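Sous-main Geltell 900

Accueil > Mobilier et accessoires > Postes de travail > Sous-mains et tapis de bureau

Référence 402
Vendu à l'unité, livré roulé
Fiche relue le 17 juillet 2026

Le fabricant promet un sous-main « qui se fait oublier ». On a lu cette phrase sur tous les sous-mains du catalogue, et en général on s'en souvient très bien au premier café renversé. Celui-ci, nous l'avons gardé à Dunomville pendant deux saisons avant de le mettre en vente, sur deux bureaux qui servent tous les jours.

Ce qu'il est : une feuille de feutre de laine pressé, 900 mm de large, avec une sous-face en liège. Pas de rebord, pas de pochette, pas de repose-poignet intégré. Le 900 couvre un clavier et une souris. Si vous travaillez avec deux claviers ou de grands plans, prenez le Trutby, plus large et plus laid.

Ce que la notice appelle « antidérapant » mérite une réserve. Sur un plateau verni, le liège tient. Sur un plateau mélaminé un peu poussiéreux, il glisse dès qu'on s'appuie des deux coudes. Un coup de chiffon règle l'affaire pour quelques jours. 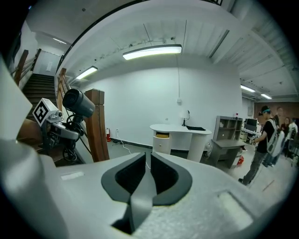
L'argument écologique nous laisse assez froids. La mention « 100 % laine » vaut pour la face supérieure et pour elle seule ; la colle entre feutre et liège n'est décrite nulle part. Demyd Yatsenko, qui s'occupe de nos achats, a demandé la composition deux fois au fabricant. Il a reçu deux fois la même brochure. Nous ne reprenons donc pas l'étiquette « naturel » sur cette fiche.

Côté usure, le feutre bouloche à l'endroit du poignet, surtout avec des manches en laine. Les peluches s'enlèvent au rasoir à tissu. Les taches grasses, elles, restent. Le traitement déperlant retarde un peu l'eau, très peu le café, pas du tout l'encre.

Caractéristiques
Largeur : 900 mm
Face supérieure : feutre de laine
Sous-face : liège collé
Coloris : gris chiné, brun
Entretien : brosse douce, eau froide, pas de machine
Découpe : possible au cutter, sans reprise ensuite

À propos de la mise à plat : comptez plus de 2 jours avec des livres posés aux angles. La notice parle de « quelques minutes ». Ne le roulez pas dans l'autre sens pour aller plus vite, le liège fend.

Avis client
Teguh Krishnan, atelier Ginting : « Correct. Le brun tire sur le vert à la lumière du jour. La souris optique passe bien, la boule de poils aussi. Je l'aurais payé moins cher. »

Nous aussi, et nous l'avons dit au fournisseur. Le tarif sera revu en septembre, à la hausse ou à la baisse, on ne nous l'a pas précisé.

Retours acceptés si le sous-main n'a pas été découpé. Conservez le tube.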